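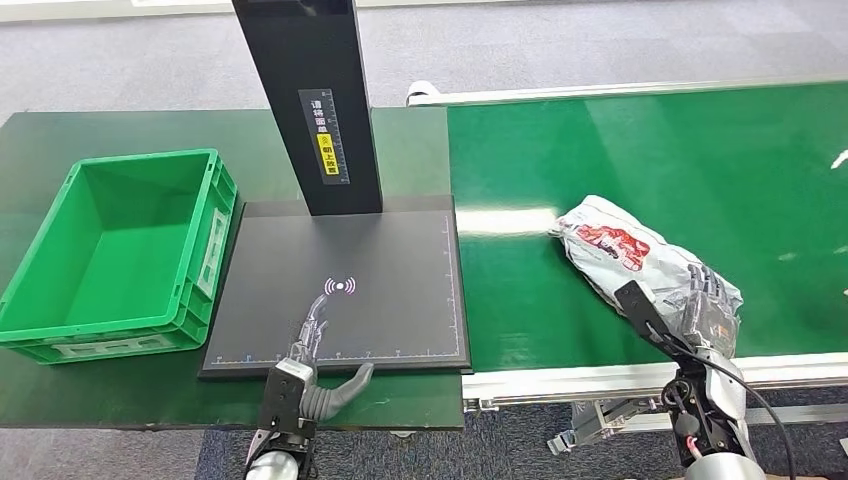

Green crate and black scanning platform beside the conveyor.

Skulbridge pins its way past Flalness in the very last bout

It took until the final match of the night, and very nearly the final breath of it, but the Skulbridge High School wrestling team came from behind to beat Flalness 30-26 on Wednesday evening and bring the Snorradóttir Cup back across the river. Anyone who left early to beat the traffic (and a few people did, coats over their arms, right about when the lower weights were called) missed the best few minutes of wrestling the Clornalex Fieldhouse has had in a good long while.

The official gate was 283, a fine crowd for a midweek dual meet, and it sounded like a good deal more than that once the pep band got going. Flalness brought plenty of its own support too, and for the first half of the evening those were the folks doing most of the cheering.

The visitors could hardly have asked for a better start. The draw had the meet opening in the middle weights, where Flalness is at its strongest, and it came out with a pin, a technical fall and another pin before Skulbridge had put a single point on the board. Both pins came off the same cradle, or something awfully close to it, and you could see the Skulbridge bench shouting warnings about it from the second one on.

What steadied things for the home side was a low-scoring, stubborn decision at the next weight, won on an escape in the third period. It wasn't the prettiest bout of the night, and there was a long stretch in it where both boys seemed mostly to be leaning on each other, but it was worth three team points and it quieted the Flalness bleachers for the first time.

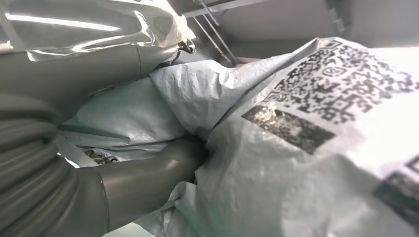
Heavyweights get the home crowd back

From there Skulbridge started chipping away. The heavier boys won close bouts, one of them on a reversal right at the edge of the mat that had the Flalness coaches up and asking for an explanation. They got one, very politely, and the points stood. Flalness answered with a decision of its own to hold its lead, and for a while the two teams simply took turns.

The meet really turned at heavyweight. The Skulbridge junior gave up a takedown almost straight off the whistle, fought back up to his feet, and then caught his opponent with a headlock that ended the bout in the second period. That was the home team's first pin, and the noise that went up when the referee's hand hit the mat was something to hear – people out at the concession stand came back in to find out what had happened, some of them still holding their change.

Then it was on to the little guys, and this is where it got hard on the nerves. Two more decisions went to Flalness and the rest to Skulbridge, and when everybody had finished adding and the scorer's table had checked it over, the visitors were still in front by 2 with a single bout left to wrestle. A plain decision would have been enough for the home team, but with a whole season's worth of bragging rights on the line, plain was probably too much to hope for.
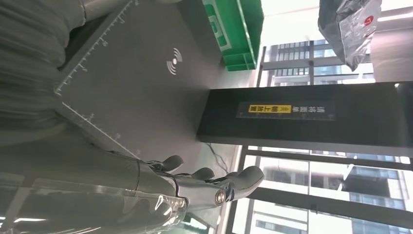
The freshman sent out for that last match had lost to the same opponent back at the preseason scramble, and he was behind again after one period. He chose bottom to start the second, got out quickly, and from there he just would not stop moving forward. Early in the third he hit a double-leg takedown near the center circle, worked a half nelson across, and had both shoulders down while his teammates pounded on the floor beside the mat. Skulbridge's 30th point came with that pin, and so did most of the bench, straight off its chairs.

The cup was handed over a few minutes later, once the handshakes were done, and the two teams stayed out on the mat for a while chatting, as they usually do. Many of these kids have wrestled each other since grade school.

Skulbridge won eight bouts on the night and Flalness six. The junior varsity matches, wrestled before the main meet, did not count toward the team score.

The two schools will see each other again at the league tournament in February. Flalness hosts its own senior night before then, and Skulbridge will be back at the fieldhouse next week, with doors opening an hour before the first whistle.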